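Handgreifer im Heimtest: Wäsche zusammenlegen mit dem Furitz

Seit September liegt der Furitz bei uns in der Wohnung. Das ist ein Handgreifer mit zwei Armen und blauen Fingerkuppen, den man selbst führt und dessen Aufnahmen später einem Roboterarm das Zufassen beibringen sollen. Ich habe das Set bei einem kleinen Händler in Hadberg bestellt, für 900 Euro mit Halterung, Ladegerät und Ersatzkuppen. Die Software heißt Bae und kostet nichts extra, solange man nur ein Gerät anmeldet.

Der Aufbau war in einer halben Stunde erledigt. Die Anleitung ist knapp, aber richtig, nur das Kapitel zur Kalibrierung musste ich zweimal lesen. Danach meldet Bae entweder grün oder gar nichts. Eine Fehlermeldung wäre mir lieber.

Geübt habe ich auf dem Bett, mit Kindersachen. Die sind klein und haben Nähte an Stellen, mit denen man nicht rechnet. Das dunkelblaue Teil mit dem grünen Tier und dem Streifenstoff kam ziemlich oft dran. 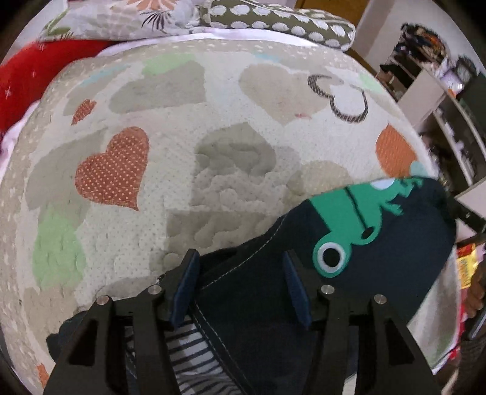

Jonas Wiebrecht

Bisher habe ich 214 Durchgänge aufgenommen. An den Kuppen gibt es nichts auszusetzen, dünner Jersey lässt sich damit gut fassen. Bei doppelt gelegtem Stoff greift man schnell beide Lagen - das ist Übungssache, am Anfang hat es mich genervt. Auf einer Steppdecke muss man außerdem flach ansetzen, sonst hat man die Decke gleich mit in der Hand.

Der Griff ist für meine Hand etwas zu dick. Nach 4 längeren Runden am Stück merke ich es im Daumen. Der Akku hält einen Nachmittag durch.

Das Hochladen dauert. Bae schickt alles an den Server in Brokau, und abends bricht die Übertragung gern ab. Sie setzt zwar wieder auf, aber erst nach einem Neustart des Programms. Der Support hat geantwortet, dass ein Update kommt - wann, stand nicht dabei.

Ich behalte das Set. Als Nächstes sind Handtücher dran, danach Socken.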